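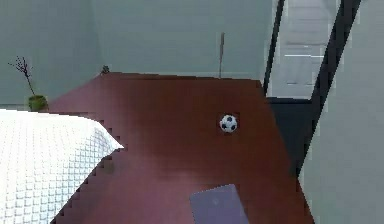

Trudy Mahuika thought it was the stop distance at first, and said so in the comments before the post was edited: if the robot drives into the bed every time, the stop distance is set too short. I've since tried that and it made no difference, so I'm asking again with more detail.

I'm running a simulated home robot in Jellbridge on the Fustthorpe bedroom map. The task is to find the soccer ball on the wood floor, drive up and stop short of it. In 253 runs it went into the side of the bed 7 times. The log shows no contact until the base is already under the cover, then the wheels keep turning until the run times out. I don't want to move this onto the real base until I know why. Stop distance is now double what it was. Any ideas?

Kovness_lab

Check the collision shape on the bed cover. In a lot of these maps the cover is only a visual mesh and the solid part is the mattress box underneath, which is smaller. The corner that points out into the room won't be solid at all. Turn on the collision view and compare the two outlines. If they don't match, add a box that covers the full width of the blanket and rerun the bad seeds first.

Separately, put a wheel stall cutoff in. Ours stops the motors after 4 seconds with no change in position. You'll want that on the real one whatever the cause turns out to be.

Halvard Sjöberg

Same thing happened to me on a different map, I just deleted the bed.

thambiah6

Don't delete it, the real room will have one. I'd also look at your planner's padding. Stop distance only applies to the target, so changing it does nothing for furniture on the way there. Padding is a separate setting in the costmap file and the default is zero.

Trudy Mahuika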